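Jana Vogler met me at her door in May with her arms full of wedding bags, and I liked her straight away. She packs favours and linen for couples at Tellow, and red is still her bestseller.

"People want it loud!" she told me. "I did 236 for one party and I could've cried when they went." 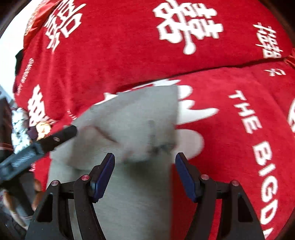

A red bag and more red fabric printed with double happiness, and a light grey cloth.

I asked about the grey. "Oh, I always have a cloth about," she laughed. "Kgomotso Moodley taught me to fold, and she's far fussier than me – mine still come out crumpled."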